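Pimbridge wants fewer plastic bottles, but the sums are thin

The town of Pimbridge says it will cut plastic water bottles from its public buildings by October, and it has hired a company called Giteck to help. The plan, made public in May 2019, covers 49 buildings and comes with a promise that is hard to check.

According to the town, 104 cases of bottled water were bought for meetings and training sessions last year. Officials want that number down to zero. Refill taps would go in instead, along with a sorting bin on every floor for the bottles people bring from home.

The bins are where things get shaky. A bottle that still has water in it can't go straight into the recycling stream, the town's own leaflet says. It has to be emptied first, and the leaflet asks people to do this themselves. Anyone who has looked into an office bin late in the day will wonder how often that happens.

Giteck says a trial at the Fitzsimmons building collected almost 1,545 bottles in 4 weeks. It did not say how many were empty, how many had their caps on, or how many ended up in the trash anyway. Asked for those numbers, the company sent a brochure.

Then there is the cap question. The leaflet says to leave it on. The hauler, Roltau, says on its website to take it off. The town says the two will be "brought into line" before the bins arrive, and gave no date.

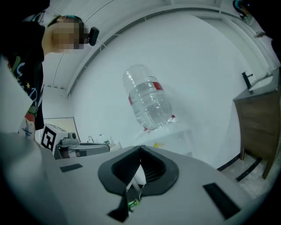
Pimbridge news desk

A clear bottle with a red label and a small red cap, roughly half full, is the kind of item the leaflet has in mind. Under the new rules the water goes down the sink, and the bottle goes in the bin, with or without its cap.

None of this makes the plan a bad one. Refill taps are cheap to run and people do use them. But the town has not published what the bins will cost, and the contract with Giteck — all of it, apart from the cover page — is still marked as a draft. A public meeting is promised before the first bins go in.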